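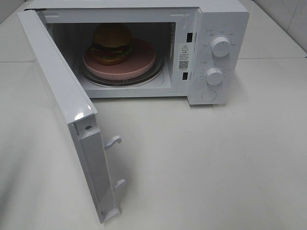

Figure 7. A countertop microwave oven with the door open and a plate on the glass turntable.

4.2 Do households reheat evenly?

Advice leaflets tell people to stir, cover and wait before eating reheated food. Whether anyone follows this is another matter, and the evidence is thinner than the confidence with which it is usually repeated. The Werkach survey put the question to 1199 adults and reported high rates of stirring. We are not persuaded. Respondents were asked what they "normally" do, straight after reading a page on food poisoning, and it would be odd if that had left their answers untouched.

The Limora diaries are better, though small. Rolland asked 100 households to write down each reheated meal on the day it was eaten, and stirring was mentioned far less often than in the survey. She takes this as proof that people overstate their care. Perhaps they do – but a diary with one narrow line per meal also invites people to leave things out, and a missing note is weak evidence of a missing stir.

Turntables raise a similar problem. Several authors treat them as a cure for cold spots, citing Geraghty's tests on mashed potato. A smooth, even layer of mash is an easy case. Leftovers on a plate are usually heaped, mixed and of different thickness, and turning the plate does little for the middle of a thick portion. We found no household study that measured this directly, and so we leave turntable use out of the model in Section 5.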